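Staltora (demonstration kit)

Staltora is a hand-held gripper kit for recording manipulation tasks, made by Craddock, a robotics supplier in Clemthorpe. The operator holds the gripper, wears a headset and does an ordinary job by hand. The recordings are later used to train a robot arm fitted with the same fingers. The kit is sold outright or as part of a recording service run by the company. 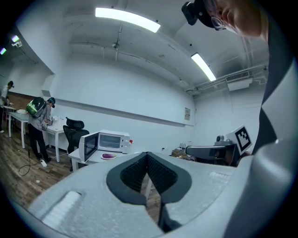 Background

Craddock began as a repair shop for small industrial arms. Its customers were mostly packing firms that owned one or two arms and paid an outside programmer each time a product changed. Matúš Jurčo, an engineer who joined the company to run its service desk, built the first version of the hand-held gripper from spare finger assemblies. It had no housing and was carried with a bicycle grip bolted to the back plate.

The early units were lent to customers without charge. The operators were meant to record one task and send the files back, but several kept the units for months and asked for more storage. Craddock decided to make the gripper a product after that. The name Staltora was taken from an abandoned project for a drill stand, for which the company had already paid the registration fee.

A first batch of 300 units was built at Clemthorpe. The second version, often called the Staltora 2 by its users though the company does not use that name, changed the shape of the body and moved the battery out of the handle. Parts for the two versions are not interchangeable, apart from the finger pads.

Design

The gripper has a pale gray body with two fingers that close toward each other. Dark charcoal pads with a fine grid-like texture line the inner faces of the fingers. Between them is a V-shaped opening that narrows to a slot. Flat items such as cards and plates are held in the narrow part, and rounder items sit higher in the V.

The fingers are closed with a trigger. There is no motor in the hand-held unit, so the operator's own grip sets the force, and a sensor on the linkage records how far the fingers have moved. Craddock has said that a powered version was tried and dropped on account of its weight.

The pads are the only part meant to be replaced by the user. Each pair is rated for 2000 closing cycles on rough materials and lasts a good deal longer on smooth plastic or glazed dishes. Pads are sold in packs of four pairs. A worn pad can be recognized by a shine on the lower third, where the two sides meet.

The headset is bought from another supplier and is not covered by Craddock's own warranty. It is used to record the view from the operator's head and can be worn over glasses, although operators with wide frames are advised to loosen the side strap first.

A backpack is offered as an accessory for work that takes the operator away from a desk. It carries the recording computer and a battery. Many customers use their own bag.

Contents of the kit

The standard kit has the gripper, one headset, a charger, two spare pairs of pads, a set of printed marker boards and a carrying case. The marker boards carry black-and-white square patterns that the software uses to work out position. They can be fixed to a table, a wall or an arm. Additional boards can be printed on an office printer, provided they are glued to something flat.

A larger kit for teams has three grippers and three headsets with a shared charging dock. It does not include extra marker boards, and this is a common complaint.

Robot arms are not included in either kit. Craddock sells a mounting flange that lets the same finger assembly be fitted to the end of an arm, and it publishes a list of the models it has tested.

Software

Recordings are handled by a program called Osstead, which comes with the kit. It lines up the gripper data with the headset video, cuts the session into separate attempts and lets the user throw away the bad ones. A session is started and stopped from the program or by squeezing the trigger three times.

Osstead runs on a desktop computer. It can export to several common formats, and files made with the first version of the gripper can still be opened. The program does not train anything itself. Customers who do not have their own training setup can send the exported files to Craddock under the service plan.

The free license stores up to 500 attempts per project. Past that limit the program keeps recording but will not export until attempts are deleted or a paid license is entered. Early users were not warned when they were close to the limit. A counter was added in the July update.

Recording service

Craddock also records tasks on behalf of customers. The customer sends a written description of the job along with samples of the items to be handled, and staff carry it out with Staltora grippers in a room set up for the purpose. Kitchen jobs are the most frequent request, including loading a microwave, clearing plates and putting bottles back on a shelf. Packing and sorting jobs are next.

Several operators usually take part in one order so that the recordings do not all follow one person's habits. Furniture is moved between sessions and the lighting is changed where the room allows. The largest single order named on the company's website was a table-clearing job of 1527 attempts, delivered with the rejected attempts in a separate folder.

The customer receives the raw recordings, the cleaned set and a short report. Ownership of the files passes to the customer on payment. Faces of operators that appear in the video can be blurred on request, for an extra fee.

Training is offered at Clemthorpe on the first Tuesday of the month. It takes one day and covers holding the gripper, placing the marker boards and judging which attempts to keep. Two people from each customer may attend free in the first year.

Use

Staltora is used by university groups, appliance makers and packing firms. University groups tend to buy the standard kit and write their own tools for the files. Appliance makers more often order the recording service, as they want test jobs done around a particular door or drawer.

New operators are told to move more slowly than they would with a bare hand and to keep the marker boards within view of the headset. Fast wrist turns cause gaps in the position data. Short gaps are filled in by Osstead, and longer ones cause the attempt to be flagged.

Reception

Users have generally praised the gripper for being simple to hold and quick to set up. The pad texture is well regarded for plates and thin plastic. Soft items such as bread and sponges are harder, and the position sensor gives little useful information about how much they have been squeezed.

Criticism has centered on the size of the body, which is wide enough to knock against the sides of a small oven or cupboard. It also hides part of the work from the operator when the arm is held low. Jurčo has said that a narrower housing is planned, and that the trigger linkage would have to be redesigned first.

The printed manual for the first version was criticized for its translation and was replaced with a shorter one. The price of replacement pads remains a frequent subject on the user forum.

See also

Finger pad
Robot end effector
Learning from demonstration
Fiducial marker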